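Tistolik Bench Pair
Two-arm kitting station, household and light shop-floor chores

Home > Stations > Two-arm > Bench Pair
Item no. 3168
Lead time: 14 working days from Damthorpe

Two arms, two parallel grippers, your table. Sold for packing, unpacking and kitting of small goods. Read the "can it do my job yet" part before you order pls, it saves us both a phone call.

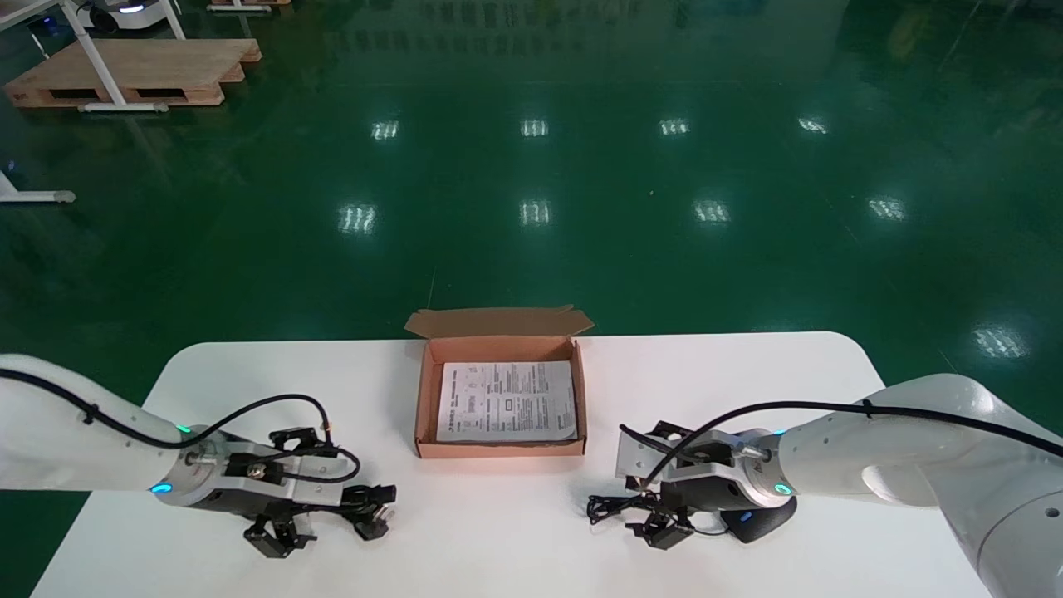
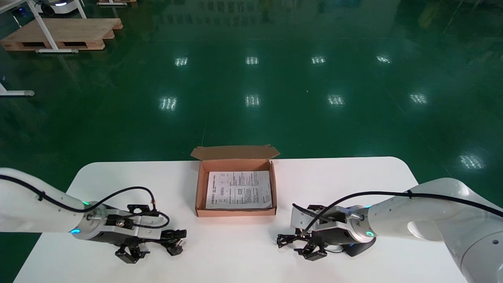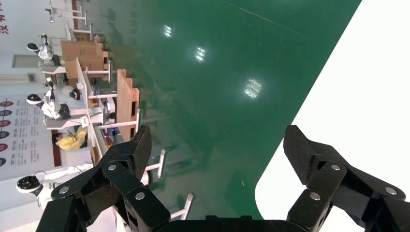
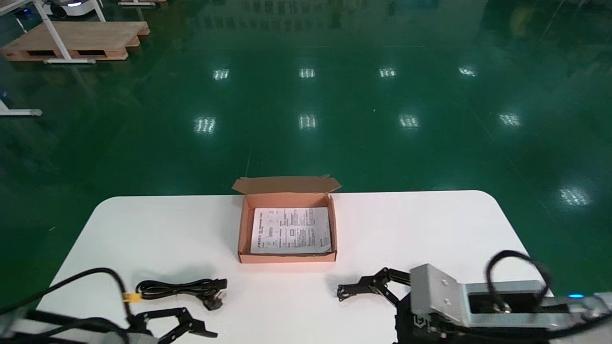 Box job, printed sheet in an open carton. Third picture is the view from the wrist; the coiled cord and plug are in the fourth.

Short version

Can a machine do chores yet? Some. Slowly. Boxes yes, cords sometimes, laundry no. If you need a person's speed, hire a person and come back to this page next year.

What you get

- two arms, left and right, matched
- two parallel grippers with black fingers
- wrist camera for each side, one head camera
- controller, cables, cable ties
- spare fingertip pads, 3 pairs
- stop button on a long lead
- setup guide (printed, also on the support page)

Not in the crate: table, stand, lighting, floor anchors. Marinho stand fits without drilling. Cillmont stand fits with the adapter plate, order it seperately.

Can it do my job yet

Rigid things in open boxes. Yes. Put in, take out, move along. The best use of the station right now and most of what our customers run all day. Box has to be open and more or less where you said it would be.

Opening a box. Depends on the box. Hinged lid with a loose front flap, fine most of the time. Tape, no. Shrink wrap, no. Glued tabs, no and you will have torn cardboard.

Paper leaflets and manuals. Picking a folded sheet off a stack, OK with the thin tips. Getting a sheet up when it lies flat on the bottom of a carton that fits it closely is hard. Nothing to get a finger under. Works better if the sheet is folded thick or one edge sits up. Our advice is still load the sheet last.

Power cords. Coiled and tied, we can pick and place. Loose, no promise. The coil changes shape every time you touch it and the plug end swings out and catches the box wall. Grip near the tie, not at the plug. Bernardo Bettencourt on our bench team has a written routine for this, ask for it with your order, it's free.

Closing the lid. Yes if the side tabs tuck in easy. Stiff new board takes two tries, sometimes three.

Dishes. Plastic cups and plates from a rack, yes. Wet glass, please don't.

Laundry. Moving a heap of towels from one bin to another, sure. Folding a shirt so you'd want to wear it, not on this station.

Wiping a counter. Flat and clear, yes. It will not notice the sticky spot in the corner.

Screws, clips, small hardware. Into a tray, yes. Into a hole, talk to us first.

How we test

One job, one box type, 3000 cycles on the bench before we put a "yes" in the list. A cycle where someone had to reach in counts as a miss. We don't count the good runs only. Results by job on request, we'll send the whole sheet including the bad Saturday.

What "teaching" means here

You show it the job by hand, over and over, on your own table with your own box. Then it tries. Then you fix it. Plan a week for a simple pack-out. Change the box color, usually fine. Change the box size, teach again. Move the table next to a window, probaly teach again.

Somebody has to be in the room. Not standing over it, but in earshot. Arms stop when they're stuck and wait for a person, so a station left alone at lunch can be a station doing nothing at lunch.

Setting up

1. Table level, feet locked. Rounded corners are nicer for the cables.
2. Arms on, cables along the top of each forearm, tied, with slack at the wrist. Leave more slack than looks tidy.
3. Work area between the two grippers. Keep the box toward the back.
4. Run the reach check with an empty table first.
5. Then the box.
6. Then the goods.

Shiny floor or table? Watch for glare from ceiling lights in the head camera view. A matte mat under the work helps.

Care

Wipe finger pads daily if you handle cardboard, the dust builds up fast. Look over the linkage screws once a week. Swap pads when the texture goes smooth. Check cable ties at the wrist same time.

Questions we get

Will it replace my packer? No. It gives your packer a second table to keep an eye on. Works for some shops and not others.

Can it work at home? You can put it in a home. We have two in kitchens. Both owners are engineers, make of that what you will.

Does it need fencing? Your site, your risk assessment. We supply the stop button and the speed limits, we don't sign off your room.

Can I buy one arm? Yes, item page under Single. But a lid plus a cord plus a leaflet wants two.

Can I send you my box before ordering? Yes please do. Send three of the same, flat or made up, with whatever goes inside. We try it and write back with yes, no or not yet. No charge, you pay postage.

Returns

Unused in crate, full refund less freight. Used, we take it back as a trade against the next model. Damaged pads and fingers not covered, everything else is for the first year.

Ordering

Quote form at the bottom of the Stations page, or call the Damthorpe desk, mornings are best. Closed two weeks in August. Have your table size and box size ready.

Goes with: Marinho stand, Cillmont adapter plate, thin tips, pad refill pack, matte mat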